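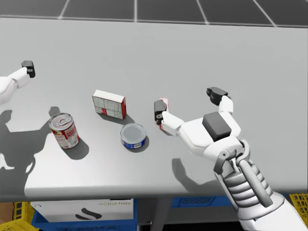 Flirura group – minutes of the August methods meeting

Tane Ruddock welcomed everyone to the McPhee room, thanked those who had stayed late over the analysis, and got us going soon after 9. The last minutes were agreed with one small spelling fix.

1. Grocery task in simulation
Tane took us through the Zaltard comparison, and very nicely too. The same policy was trained twice, once on 146 demonstrations recorded as they came and once on the full 387, with the lighting and starting positions varied each time the scene loads. The larger set did better on the cans. The small cartons are still a worry, particularly when they stand close to their neighbors.

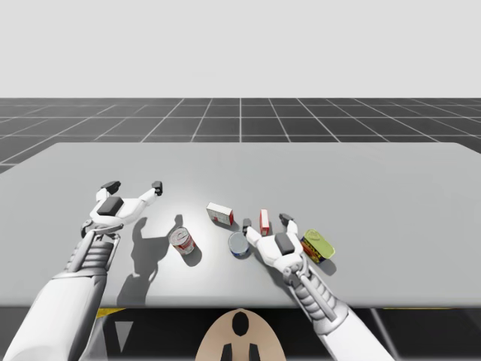

There was a long and friendly talk about whether both arms should be scored together or one at a time. We settled on one at a time for now – the combined score hides too much – and Tane will rerun the 7 weakest layouts that way before we meet again.

2. Wrist views
The group liked the idea of training once more with the wrist views left out, to see how much they really bring to the final approach. Trana has the spare computing hours and we are grateful for them.

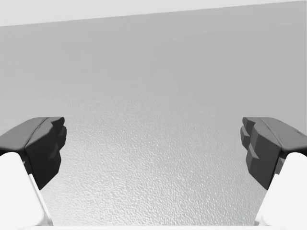 Wrist view, gripper open, nothing between the fingertips.

3. Any other business
Please put the random seed in your run names. Tane will send the layout list to everybody by email.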